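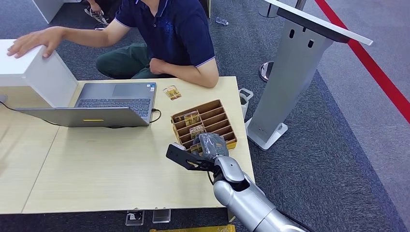

Furkia House on Paper: making a small photo book for a hospice appeal
Student project report, second year, Publishing and Print
Loubna Mahrous

How I ended up with this project

We had to pick a real publication with a real client, and I nearly did a zine about bus shelters. Then my aunt mentioned that the Menon hospice appeal was looking for something to sell at its summer open day, and that Furkia House (the big yellow-stone villa up behind the reservoir) had offered to let somebody in to photograph the rooms. I wrote to both of them the same evening! The house said yes in two days. The appeal took three weeks and wanted to know who would pay for the printing, which was a fair question and one I couldn't answer at the time.

The plan was a 53-page book, mostly photographs, with short captions and one longer piece on the history of the house. All profit after printing goes to the appeal. My tutor pointed out quite early on that a bound book can't have 53 pages, so what I mean is 53 numbered pages plus the title page and a couple of blanks. I still call it 53 because that is what's on the last page.

Getting into the house

I had four visits. The first was nearly useless, as I spent most of it being shown things I wasn't allowed to photograph. The family still lives in the east wing and the deal was that nothing private went in, so no bedrooms, no post on the hall table, no dog. The music room and the staircase were fine, and so was the chapel as long as I left the candlesticks where they were.

The second and third visits were where most of the book came from. I took 1,501 photographs in total, which sounds like hard work but is mainly a sign that I don't trust myself. Half of those are the same staircase. I do love that staircase – it turns twice and there's a window at the top that throws a green light down the wall in the late afternoon – but you can only put it in a book so many times. It's in there three times and I had to be talked down from five.

The fourth visit was just for captions. I walked round with the owner's sister and a notebook, and she corrected nearly everything I'd written. The "Italian cabinet" is from Leeds. The portrait I had down as the founder is his brother-in-law, who apparently never paid for the frame.

Choosing and laying out

I did the layout in the free version of Jullance, which I'd used for one poster before and would call all right. It handles pictures well and text badly. Every time I changed a caption the line underneath jumped, so I ended up writing the captions to fit the boxes, and a few of them are shorter than the owner's sister would like.

I sorted the pictures by room at first and it was dull, like an estate agent's brochure. So I tried it by time of day, starting at the front door in the morning and finishing in the garden at dusk. That worked much better. It did mean the chapel appears before the hall, and two people who read the proof asked if a page was missing, so I added a small floor plan inside the back cover.

Printing and money

Ivden, the printers on the trading estate, quoted for 200 copies and gave us a lower price on the condition that their name went on the back page. I was happy with that, and so was the appeal. They also let me watch the covers being trimmed, easily my favourite afternoon of the whole course.

The first proof came back far too dark. All my lovely green staircase light had gone to mud. I'd been judging everything on a bright screen and hadn't done a test print, even though we had a whole lecture on it (I was there, I have the notes). I went back and lightened every interior by hand, and it put us 10 days behind.

The book was finished on 2020-07-17. The open day has been moved to August and will be in the garden only, so the copies are in boxes at the appeal's office until then. A few have gone already by post to people who'd asked, and the owner bought one for each of her cousins.

What I'd change

I would get the money question settled before writing to anyone. I'd make a test print in the first week. I'd also take somebody with me to write things down, as I lost the name of the plasterer who did the music room ceiling and had to leave him out, and I still feel bad about it.

If the appeal wants a second printing, the floor plan needs fixing too. The scullery door is on the wrong side.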